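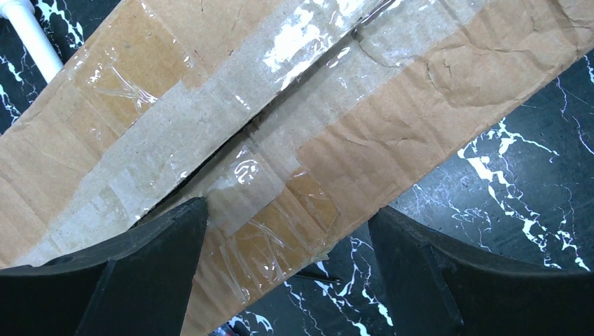
Workshop tips: teaching the arm to handle taped boxes

Notes from the bench at Skidenham, collected by Tarek Kamel. They apply to recording demonstrations with a wrist camera, either by pushing the arm through the motion by hand or by driving it from the remote handles.

Choosing the box

Used boxes are harder than new ones and should make up most of the set. Old tape reflects, scuffed paper changes color, and the flaps rarely meet cleanly. A box that has been taped several times will show the seam under one strip and hide it under the next. Keep these. Discard a box only when the corrugation is crushed so far that the fingers sink into it.

Do not smooth wrinkled tape before a take. Air pockets and ragged tape ends are useful to grip and the arm needs to meet them.

Surface and light

A dark patterned top gives good separation from brown cardboard, but polished stone throws lamp reflections into the wrist view. Move the lamp to the side and check the live view with the fingers at working height. If the tape over the seam turns fully white, lower the lamp until the dark line between the flaps can be followed for most of its length. A little glare is acceptable.

Box angle

Set the box down at a different angle for each take. Mesfin Ambaye recorded 133 takes in July with every box square to the table edge, and the trained arm would not open one turned past a few degrees. The second set was recorded with the box rotated by hand between takes and did not have this fault.

By hand or by remote

Hand guiding is faster to learn and gives better contact force on the flaps. Its drawback is that the operator's sleeve gets into the wrist view. Roll it up or stand behind the elbow joint.

Remote driving keeps the view clear but hides the force. Beginners press down until the cardboard bows. Start with the fingertips just above the tape, close slowly, then lower. Zineb Gaber sets the speed limit to the second lowest step for the first 6 takes of any session and leaves it there for new operators.

Working the seam

1. Approach along the seam, with one finger on each side.
2. Pause for five seconds above the tape before contact. The pause makes it easier to cut the recording later.
3. Find a lifted tape end. If there is none, lift one with a fingernail before the take starts.
4. Pull back low and along the strip. Pulling straight up tears the top paper layer, and the strip usually breaks.
5. Open the fingers fully before moving away. Tape sticks to rubber pads more than to bare ones.

Bad takes

Keep a take with a missed grip if the operator recovers and finishes. Delete one where the box was steadied with a free hand. Our present set holds 1,133 takes after sorting.

Wipe the fingertips with alcohol at the end of the session. Adhesive left overnight picks up cardboard dust and changes the grip.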